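4.2 Do leaflets move votes in small wards?

Campaign managers in Dunstan told us that leaflets win council seats. We are not convinced. The claim rests mostly on Bolger and Yilma's survey of Sketham, where 46 percent of those asked said they remembered getting a leaflet from an independent. Remembering a leaflet is a weak stand-in for voting because of it, and people who follow local politics are more likely to do both.

The survey also relied on the candidates' own delivery logs. One log lists nearly 2,000 homes reached on a single Saturday by a team of two, a pace we find hard to believe.
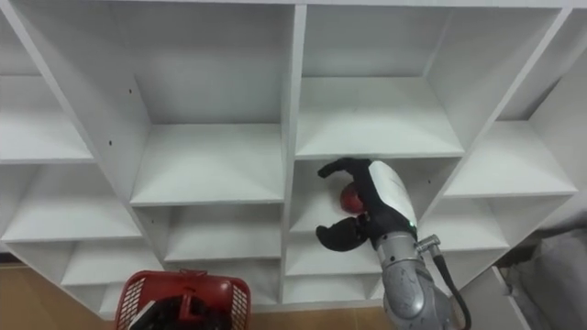
Figure 3. White cubby shelving with open square compartments.

If the logs overstate delivery, streets marked as covered will include homes that got nothing, and any comparison with the other streets becomes hard to read. Ejigu raised this problem early on, and the reply (that errors would "wash out") assumes they were random. We see no grounds for that. Candidates had every reason to report full coverage in the streets where they already expected to do well. Until someone checks deliveries independently, we treat the Sketham result as a finding about recall and leave turnout out of it.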